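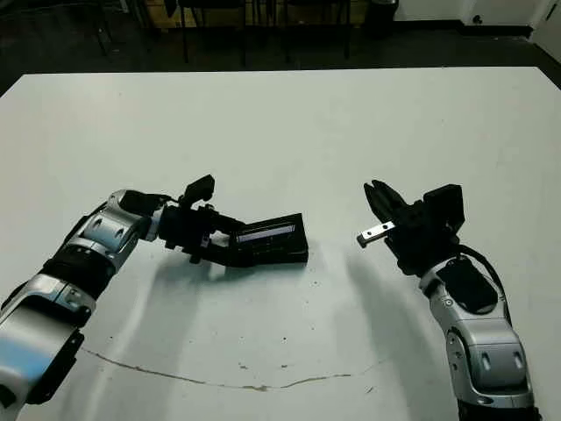

**How much of a table should be empty before you start work on it?**

More than you think, and more than you currently have. For this course the working figure is two thirds of the surface, measured after you've put out what you need and before you've put out what you feel you might need.

## Week 4: Surfaces and handovers

Notes for the Tuesday group. Bring last week's table diary. If your table diary is under something on your table, make a note of that, it counts as data.

### 1. The white table

We'll spend the first half on plain white tops. They have a reputation for being cold, clinical and hard to live with, all of it earned. They also show everything. A black object on a white top can be found in the time it takes to look down. The same object on a dark, busy tabletop joins the other dark objects and is next seen in the spring.

Points to cover:

- Contrast. Small dark things (remotes, chargers, phone-sized anything) belong on light surfaces.
- Glare. A white top under a ceiling light will throw it back at you. Move the lamp or move the chair. Squinting isn't a storage method.
- Marks. You will see every ring from every mug. Wipe them the same day.

The reading is chapter 2 of the Nosby workbook, up to the part about doilies. Skip the part about doilies.

### 2. Objects that live flat

A flat rectangular object is the natural enemy of a clear table. It stacks. It looks tidy while stacking, so it's left alone, and by May there are 13 of them with a takeout menu in the middle.

The Radulović rule, which some of you will have met in the intro course: **a flat thing is either in a hand, in its place, or in the way.** It has no fourth condition. "Just for now" is the third condition with a nicer name.

Small devices with a lit strip or screen get their own paragraph in the workbook. They're easier to find than the unlit kind and harder to put away, people being reluctant to put something in a drawer while it's glowing at them. Put it in the drawer. It'll cope.

### 3. Hand to hand

The second half is practical. Work in pairs across a cleared table.

1. One person holds a flat object a little above the surface, tilted so a long side faces the partner.
2. The partner reaches in with an open hand.
3. The first person lets go only when the second has a proper grip.
4. Swap sides.

Do this 54 times. Yes, it's dull. Most dropped objects in the Drudix household log went down at step 3, when both parties were sure the other one had it. The log ran to 1,376 handovers, and whoever kept it has my sympathy.

Keep elbows off the table while passing. Elbows take up more room than any object on the equipment list and are never put back where they belong.

### 4. For next time

- Clear one table at home to the two-thirds mark and keep it there until class.
- Write down the first thing that lands on it, and the hour.
- Read the Fikus handout on trays. A tray is allowed. A tray on a tray will be discussed.

Late diaries go in the box by the door, which is also getting full.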